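How to Sort, Pair and Put Away a Household's Gloves and Mittens

Every November I get the same sinking feeling when the first really cold morning arrives and everyone in the house is digging through the hall closet at once. Somebody finds two left gloves. Somebody else goes off to the bus with one hand in a pocket. After a good many years of this I finally settled on a routine that takes me one evening (with a cup of tea and the radio on, which I recommend), and it has held up well enough that my neighbor Lyle Begay asked me to write it down for him. So Lyle, this is for you, and for anybody else with a closet like ours!

What you'll need

A clear table
One small plastic bin for each person, or one per kind of glove if you live alone
A lint brush or a strip of wide tape
A few clothespins
A paper bag for anything that's leaving the house

Step 1: Get everything out

And I do mean everything. Check coat pockets, the car, the bottom of the school bags, and that gap behind the radiator where things go to dry and are never seen again. I pile it all on a chair beside the table so that the table itself stays free for working. If you start sorting while you're still hunting, you'll have to begin again when the next handful turns up, and I've done that more than once.

Step 2: Divide knits from fabric gloves

Wool and other knits want different handling from smooth fabric gloves, so I separate the two kinds before I look for a single match. 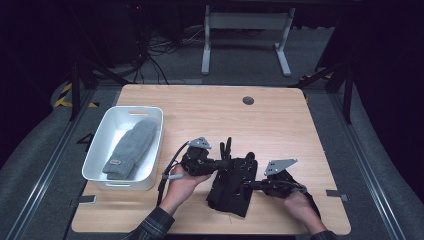 Knits go first for me, mostly out of habit. They stretch, they pick up every bit of fluff in the closet, and they get crushed when something heavier is thrown on top. Give each one a gentle tug lengthwise, then a gentle tug across the cuff, and lay it in the bin at full length. A gray knitted mitten set on the diagonal in a small white bin fits very nicely, and there's no need to fold it. Turn the side with the sewn-on label up if there is one, as it makes the second mitten much easier to spot when you come to it. The black fabric glove still bunched up on the tabletop can wait for the next step. Please don't be tempted to squash the two sorts in together just to save a bin.

Step 3: Straighten the fabric gloves

Gloves that have been pulled off in a hurry nearly always have a finger or two turned inside out. Work each finger back through from the inside with a pencil (the blunt end, please), then smooth the glove on the table with the palm of your hand, starting at the wrist and moving toward the fingertips. Fasten any snaps or straps. If the lining has come out with your hand, push it back one finger at a time and be patient about it. My late uncle used to blow into his gloves like a balloon to sort the lining out, and I have to say it works on most of them.

Step 4: Match the pairs

Lay one glove down and look for its partner before you pick up another. I know it's quicker to make a great spread of them and match by eye, but with dark gloves you end up pairing a navy with a black and not finding out until you're standing in daylight. Compare the cuffs first. Two plain mittens can look the same across the hand and have quite different ribbing.

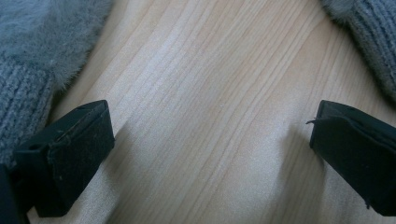 Gray knits brought in from either side, with bare wood left between them.

Once you're satisfied that you have a pair, put them palm to palm with the thumbs together and clip the cuffs with a clothespin. I used to roll one cuff over the other, the way you do with socks, but it stretches the ribbing and by January the mittens were slipping off small hands.

Step 5: Brush and check

Before a pair goes into its bin, run the lint brush over both sides and look at the fingertips and the base of the thumb. That's where holes start. A small hole caught now takes 3 minutes with a darning needle. Set the menders in their own little heap and do them all in one sitting while you have the right yarn out.

Step 6: Deal with the singles

I keep singles for 20 days, clipped to the inside of the closet door at eye level where everyone has to look at them. It's surprising how many partners come home in that time. After that, a single wool mitten can be cut up for patches, and the rest go in the paper bag.

Step 7: Put the bins where hands can reach them

Low shelf for the children, higher shelf for the grown-ups, and no lids. I tried lids one winter and the gloves simply piled up on top of them. A bin with a handle cut into the end is handy here, as even a little one can pull it forward without help.

When you come to wash everything in spring, let the knits dry flat on a towel and leave them overnight before they go back in.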